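Computer keyboard

A computer keyboard is a set of keys used to enter letters, numbers, and commands into a computer. Most keyboards made for home and office use share the same basic arrangement, which was carried over from the typewriter and then added to over several decades. The keys for letters sit in three rows, with a row of numbers over them and a row of function keys at the top. Keyboards may be built into a laptop, joined to a desktop computer by a cable, or connected without wires.

This article covers the ordinary desktop keyboard with the American layout, its parts, its markings, and its care.

Origins of the layout

The arrangement of letters known as QWERTY takes its name from the first six letters of the top letter row. It was developed for typewriters in the 1870s and became common as those machines spread through offices. Several accounts have been given of why the letters were placed as they are. The best known holds that common pairs were kept apart to stop the type bars from jamming, but historians do not agree on this, and some point to the needs of early telegraph operators.

When electric terminals and later personal computers came into use, their makers kept the letter layout. People who had learned to type on one machine could move to the other with little retraining. Other layouts have been offered, among them Dvorak and Colemak, and both can be chosen in the settings of most operating systems. Neither has replaced QWERTY in general use.

Rows and key groups

The number row holds the digits 1 through 9 followed by 0. Each digit shares its key with a symbol that is typed by holding Shift. On the American layout the 2 key gives the at sign, the 3 key the number sign, the 4 key the dollar sign, and the 5 key the percent sign. The caret, ampersand, and asterisk follow on 6, 7, and 8, and the parentheses are on 9 and 0. Some of these differ elsewhere. On a British keyboard, Shift and 2 gives a double quotation mark, and Shift and 3 gives the pound sterling sign.

The top letter row runs from Q to P, with the Tab key at its left end. The middle row, called the home row, runs from A to L and begins with Caps Lock on most models. The bottom row runs from Z to M and has a Shift key at each end. The space bar lies under the bottom row, between the Alt keys.

Each row is set a little to one side of the row over it. This stagger goes back to the typewriter, where the levers under the keys needed room to pass one another. A few newer designs line the keys up in straight columns.

A full-size keyboard also has arrow keys, a small group that includes Home, End, Page Up, and Page Down, and a number pad at the right. Compact models leave out the number pad, and the smallest leave out the arrow keys as well.

Function keys and media symbols

Function keys are labeled F1 through F12 and usually stand in groups of four with a gap after each group. Their work depends on the program in use. F1 often opens a help page, F2 renames a selected file in many file managers, and F5 reloads a web page.

Many keyboards print a second mark on these keys for tasks such as searching, opening a music player, or moving between tracks. The placing of these marks is not standardized.
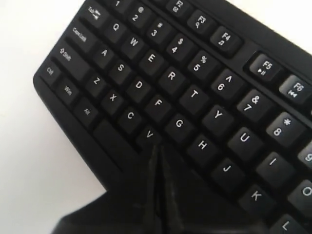 Why do the F and J keys have small raised bumps?
The bumps let a typist find the home row by touch. With the index fingers resting on F and J, the other fingers fall on the keys beside them and the eyes can stay on the screen.

On models with two marks per key, the second task is usually reached with a key labeled Fn. Some models reverse this, so that the media task comes first and Fn is needed for the plain function key. Many of these have a way to switch between the two, either a lock on the keyboard itself or a setting in the maker's software.

Key mechanisms

Most low-priced keyboards use rubber domes. Pressing a key collapses a soft dome, which pushes two layers of printed circuit together and closes a contact. When the finger lifts, the dome returns to shape and raises the key. Keyboards of this kind are quiet and cheap to make, though the domes lose some of their spring with long use.

Scissor mechanisms use a rubber dome along with two crossed plastic supports. The supports keep the key level and allow it to be much thinner, which makes them common in laptops.

Mechanical keyboards have a separate switch with a metal spring under each key. They cost more and weigh more, but a failed switch can often be replaced without discarding the whole board. Switches are sold in three broad types. Linear switches move smoothly from top to bottom, tactile switches have a bump partway down, and clicky switches add a sound at the bump.

Legends

The letters, numerals, and symbols on the keys are called legends. Dark keys with light legends are a common choice, as are light keys with dark legends. A legend may be printed on the surface with ink, cut or marked with a laser, dyed into the plastic, or molded through the key in a second color.

Surface printing is the least costly method and the first to wear. The letters used most in English — E, A, S, and N among them — tend to fade before the rest. Molded legends do not wear off, as the second color goes all the way through the top of the key. Stickers can be bought to cover worn legends or to add the letters of another alphabet.

Keyboards in classrooms

Touch typing is commonly taught in a fixed order, starting with the home row, moving to the top and bottom letter rows, and leaving the numbers and symbols for later. Typing courses often cover the keys with a cloth or a blank plastic skin once the students have learned the home row.

The Avamby typing course, written by Lovely Salazar and Renato Barredo, follows this order but brings in the Shift key during the first lesson. It is divided into 64 short drills, and students repeat each drill until they can finish it with no more than 4 errors. The last drill is a passage of 600 words. A revised edition shortened it to 585 words after Salazar removed a sentence made up mainly of brackets and slashes.

Care and cleaning

Dust, hair, and crumbs collect between the keys. The usual first step is to disconnect the keyboard, turn it over, and tap it gently on the back. A soft brush or short bursts of compressed air will move most of what remains. The key tops can be wiped with a lightly dampened cloth. Cleaner should go on the cloth and never straight onto the keys.

On many desktop keyboards the keycaps can be lifted off with a plastic or wire puller and washed in warm water with mild soap. They must be fully dry before they go back. It helps to photograph the layout first, as the function keys and the symbols at the right are easy to mix up. Wide keys such as the space bar, Enter, and Shift often have a metal bar underneath and take more care to remove. Laptop keycaps are held by small clips that break easily and are best left in place.

After a spill, the keyboard should be disconnected at once and turned face down to drain. Plain water does the least harm. Sweet drinks leave a sticky film that can hold keys down or block the contacts, and a keyboard that has taken in a large amount is often replaced. A laptop should also be shut down, as the parts beneath the keys may be damaged.

Placement and posture

A keyboard is normally placed so that the elbows bend at close to a right angle and the wrists stay straight. Many models have folding feet at the back that raise the far edge. These make the legends easier to see, but they also bend the wrists upward, and people who type for long periods are often advised to leave them folded. A split keyboard separates the two halves so that the forearms do not have to turn inward.

See also

Keycap
Number pad
Touch typing
Typewriter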